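How I keep oranges (and use every last one before they go over)

I buy oranges by the box in November. It started when Folasade Idahosa, who lives two doors down from me in Prilenwood, asked if I'd go halves on a crate from the market at Skonemside, and I said yes without asking how big the crate was. My half came to 19 oranges, and I live on my own. I lost a good few of them to mould that first year, and I've been a bit evangelical about orange storage ever since!

So this is how I do it now, from getting them home to the last jar of peel.

Sorting them first

Do this the day you get them. I always put it off until the Sunday and I always wish I hadn't.

Tip the whole lot out on the table and pick each one up. You're feeling for weight more than anything. A heavy orange is a juicy orange, and a light one that feels puffy under the skin has either been hanging about or was never much good to begin with. Then turn it round and press gently at the stalk end with your thumb. If it gives, it wants eating today or tomorrow.

I end up with two lots:

Eat now – anything soft, nicked, puffy or with a pale spot on the skin.
Keep – firm and heavy, with the skin in one piece.

Anything with actual mould on it goes straight in the compost, and whatever was touching it gets a wipe and joins the eat-now lot. Green or white dusty patches spread faster than you'd think. Wash your hands before you carry on with the rest, too.

Don't wash the keepers. I know it's tempting if they look dusty, but they'll store better dry. Wash each one when you come to use it.

Where to put them

The eat-now oranges live out on the table on a plate. I used to have a deep fruit bowl, a lovely big thing from Garg, and it was hopeless, as the ones at the bottom never saw daylight and I'd find them weeks later stuck to the glaze. On a plate they sit in one layer, you can see all of them and you'll actually reach for one when you walk past. A plate with a bit of a rim is best or they roll off (ask me how I know).

Keep the plate away from the radiator and out of the sun. And don't put bananas on it. Everything ripens in a hurry next to a banana.

The keepers go in the fridge, in the bottom drawer, with nothing wrapped round them. No plastic bag. If your drawer has one of those little sliding vents, open it. I put a folded tea towel underneath to catch the damp and swap it when I remember. They'll do a good three weeks like that and often longer. If you haven't got the room, a cold porch or a shed that doesn't freeze will do – lay them on newspaper in a shallow tray so they aren't touching each other.

When the plate gets down to the last couple, I top it up from the drawer. Cold oranges don't taste of much, so bring them out the night before if you can.

A weekly once-over

Once a week I go through the drawer and turn everything over. It takes no time at all. Anything that's gone soft at the stalk moves to the plate, and anything going wrinkly gets juiced. Wrinkly skin isn't a disaster, by the way. It only means the outside has dried a bit, and the inside is often sweeter than the smooth ones.

Peeling without the mess

My friend Raimonds Hunt peels an orange in one long ribbon and I've never managed it. What I do is slice a thin disc off the top and the bottom, then score the skin from top to bottom in four or five places, not deep enough to hit the flesh. After that the skin comes away in petals. Rolling the orange under your palm first, pressing fairly firmly, loosens it nicely and helps with the juice as well.

If you want slices for a salad, cut the top and bottom off, stand it up on the board and cut down the sides with a sharp knife, following the curve. You lose a bit of flesh, so squeeze what's left on the peel over the bowl. It makes half the dressing.

Using up the peel

Zest first, always, before you cut into it. It's miserable trying to zest half an orange. I grate it onto a saucer, spread it out to freeze, then scrape it into an old jam jar. A pinch goes in porridge, in sponge, in a tomato sauce if you're feeling brave.

For candied peel, cut it into strips and boil it in fresh water three times, ten minutes each go, draining in between, to get the bitterness out. Then weigh the peel and put it back in the pan with the same weight of sugar and enough water to cover. For a small batch I use 100 g of each. Simmer it very gently until the strips look see-through and the syrup is nearly gone, then lift them out onto a rack and leave them overnight. Roll them in caster sugar the next day. I've got an old Mandar rack that's really for cakes, with a baking tray under it for the drips, and please do put the tray under it. I scrubbed syrup off my worktop for most of a morning once.

Juice for the freezer

Anything that's left at the end of the month I squeeze and pour into ice cube trays. Once they're solid, bag them up and label the bag, or you'll be like me in spring, sniffing a yellow cube and wondering if it's egg. Two cubes in a glass of fizzy water is gorgeous. They also go in gravy for duck, or in a pan of carrots with a knob of butter.

Folasade has already been round about this year's crate, and she wants to try blood oranges as well. I've told her I'll need a second drawer.

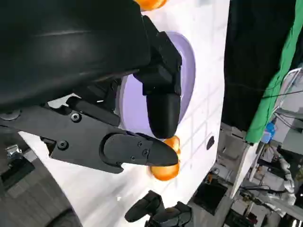

If you go in for a crate yourself, ask the stall when they came in and take your own bags, as the boxes tend to give way at the bottom on the walk home. We go early, before the good ones have been picked over, and split them on Folasade's doorstep.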